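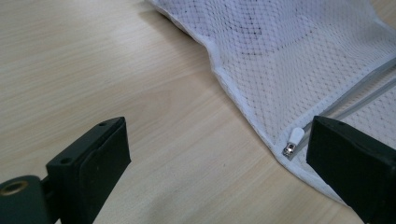 ## 4. Stated and recorded use of mesh wash bags

Of the 96 households in the Nilville survey, nearly all said that they sorted their washing before putting it in the machine. The wash diaries, which the same people filled in over the month of July, are less flattering. Across 800 recorded loads, the commonest entry under "how sorted" was a blank, followed by "by what was on the floor".

Mesh bags make a useful test of the gap between good intentions and Tuesday-night behaviour, if readers will forgive the shorthand. A bag costs little, lasts for years and asks only to be closed. It was owned by 41 households. In 16 of these it appeared in the diary at least once. The remaining bags were traced during home visits and had found other work: holding onions, holding clothes pegs, or holding several more mesh bags.

### 4.1 What went in

Respondents were asked at the outset what a bag was for. Most named tights, bras and baby socks, in keeping with the advice on the Primadero leaflet that we had handed out some minutes earlier. We take the blame for that. Diary entries leaned heavily towards socks, with one household bagging its tea towels throughout and giving no explanation, then or later.

Care labels played a smaller part than we had hoped. When asked to find the label on a garment of their choice, many people found that they had cut it out because it itched. Where it survived, the wash symbols were read correctly more often than the drying symbols, which several respondents took to be envelopes.

### 4.2 Judging a fabric by hand

Without a label, people fell back on touch. They rubbed the cloth, held it to the window or took up a small fold and announced a temperature. A pinched fold of the general kind meant is given in Figure 2. Confidence was high throughout. Agreement between adults of the same household was poor, and on the subject of wool it was poor enough that two interviews were paused.

We scored these judgements on the Pons scale, which runs from "would wash hot" to "would not wash". The scale has no place for "would ask my mother", a lack we felt keenly by the second week.

**Figure 2.** White fabric held in a narrow pinched fold.
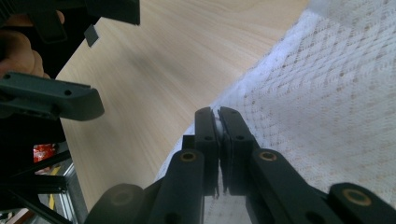
### 4.3 Limits of the diary method

A diary kept on top of a washing machine gets wet. Eleven pages could be read only in part, and the Oradix coding sheet treats these as missing — a kinder word than the one used in the office. People may also have washed more carefully while being studied, though if so we would rather not see the usual standard.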